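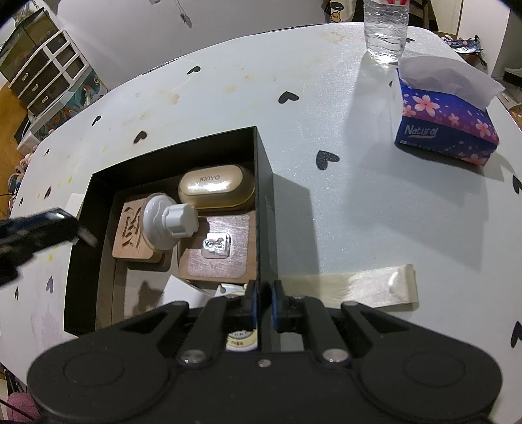 Figure 1. Small household items in an open black box with a cardboard tray.

Unit 4: Putting Together a Mixed Gift Box
Saltanside Adult Learning, Home Skills course
Handout for 8 February 2026

This unit covers boxes that hold several small things of different shapes. Bring a rigid box with its lid off, and the items you plan to pack. Last term's class used the Havitz box, which is 26 cm on the long side. Any box of roughly that size will do.

4.1 Sort by shape first

Lay everything out on the table before anything goes in. Make two groups.

Flat and square: coasters, framed pads, cards, folded paper.
Rounded or awkward: earbud cases, suction-cup hooks, plugs, tape measures.

Flat things go in first. In Figure 1 the suction-cup hook overlaps the wooden coaster, and the clear plastic pack with the hook in it sits on top of the glitter pad. Stacking like this saves floor space but adds height. Check the height against the walls of the box each time you add something.

4.2 Paper

A folded sheet of white paper can go in the tray with the items, as in Figure 1. Fold it to the width of the tray. If it has writing on it, fold the writing inward. Cards can also stand along the outside wall until the lid goes on.

4.3 Hard and soft surfaces

A metal prong will scratch a glossy case. Turn plugs so the prongs face the wall of the box, or wrap them. The Jorus tissue sheets in the supply cupboard come 600 to a pack; take two or three per box. Carved or engraved coasters can take light items on top, but a heavy one should be wrapped.

Weigh the packed box if it is going by mail. The sample box from the December class came to 164 g with nothing in it.
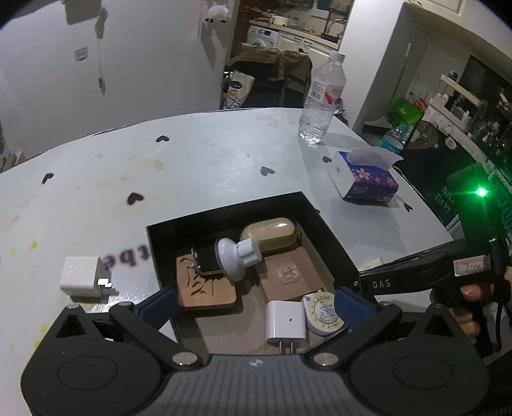
4.4 Exercise

1. Pack your items once, flat pieces first. Put the lid on and tip the box gently to one side.
2. Open it and note what moved.
3. Repack with the power adapter and measuring tape at the front and the coasters behind them. Tip it again.
4. Write down which layout you would use for mailing.

Supplies: scissors and adhesive tape are on the Iglesias cart. Keep drinks toward the back of the table. Peel up leftover tape before the next group comes in.

For next time, read Unit 5, Lids and Labels.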